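Zundilow: report on a short film project
Ulla Viklund and Hyun-seo Wi

1. Summary

Zundilow is a six-minute thriller about two sisters who find a suitcase on a night ferry and decide to keep it. We wrote it in the spring and shot it in July. Ulla directed and Hyun-seo edited. The script went through four drafts, and the first had a third sister who was cut.

2. Story

The older sister, Skalter, wants to hand the case in. The younger, Usari, wants to open it. A deckhand named Hedlund has been told to find it before the boat docks. Nearly all of the action takes place in one cabin and one corridor. We kept the case shut until the last minute of the film – our tutor thought this was too late, and two of our test viewers agreed.

3. Budget and audience

We had 896 pounds. Most of it went on sound hire and travel, and 100 was kept back for food. The trailer had 3,000 views in its first month.

4. Editing

The first cut ran to nine minutes. The corridor chase lost the most, as the same door could be seen in too many shots. We also moved Hedlund's phone call to the start, so that the viewer knows about him before the sisters do. The engine noise was added afterwards and is still too loud in the cabin.

5. What we would change

We would record more room sound and rehearse the argument on the stairs. The ending needs one more line from Usari. We would also start the edit earlier – the titles were finished at 2 am. 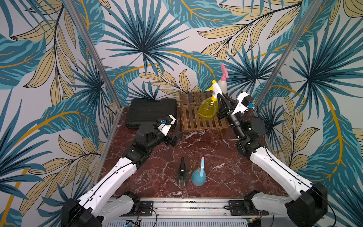
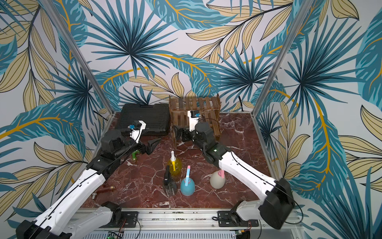 Both pictures: marble-patterned tabletop and palm-leaf wallpaper.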